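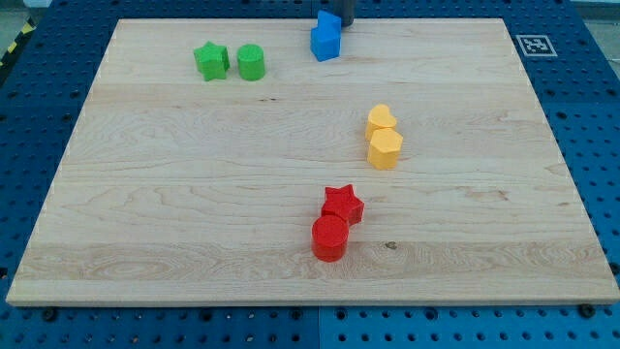

Blocks on a wooden board, green star toward the back.

September 12, 2022

Went to look at the house on the Prastton road again. Second visit, and I like it less, and I still want it. I don't trust that feeling one bit.

The listing says 1320 square feet. I brought my own tape this time and did the downstairs while the agent from Sheehan was out on the porch taking a call. Unless the upstairs is bigger than the floor under it, somebody has counted the sunroom, and the sunroom has no heat. I asked. She said it was "three-season space" and that buyers in Flurnascombe love it. Which three seasons, I wonder. It faces north.

It has been on the market 94 days. The price came down once, in July, by an amount so small it looks like a typing correction. When I asked why it hadn't sold she told me the sellers were waiting for the right family. Then in the driveway she said there was "a lot of activity" this week and I might want to get my best number in by tomorrow night. I've bought two cars and a furnace in my life and have heard this from all three salesmen. I said I'd think about it. She said of course, no pressure, and texted before I got to the stop sign.

Things I wrote on the back of the flyer:
- fresh paint on one wall of the basement only, the one on the uphill side
- new carpet in the small bedroom, old everywhere else
- window over the sink painted shut
- good closets, I'll give it that
- water heater has a date sticker, can't read it

The basement wall is the one that bothers me. People don't paint one wall of a basement for looks. Could be nothing. I'll pay for the inspection and I'll pick the inspector myself, not off the list Sheehan handed me with the coffee.

Came home and looked up the address on Zinach, which gives an estimate down to the dollar and then changes it when you refresh the page. On Friday's price, so to speak, I'd be getting a bargain, and on tonight's I'd be a fool. I don't know how a website that has never smelled that basement can be so sure of itself.

Ran the payment with the lender's calculator. It comes to $2555 a month with taxes and insurance, and that's at a rate they'll hold for only 19 days. The rent here is going up in the spring, I know that, but I also know what it is now, and I can't say that for a furnace I haven't met.

No offer tomorrow. If it has waited this long it can wait until I've talked to an inspector. If somebody else gets it, they can find out about the wall. Must remember to ask the town for the permits on the sunroom - if there are any.

Filed under: House Hunting, Grumbling

3 comments

Paint on one wall means water. We had the same thing and the repair cost more than the kitchen. Walk.

Disagree with the above, could be they ran out of paint. But get the inspection anyway.

Did the town ever find the permits? Ours took weeks to call back.

Recent entries
The duplex with the shared driveway
What "cozy" means in square feet
Preapproved, whatever that's worth
Open house, free cookies, no parking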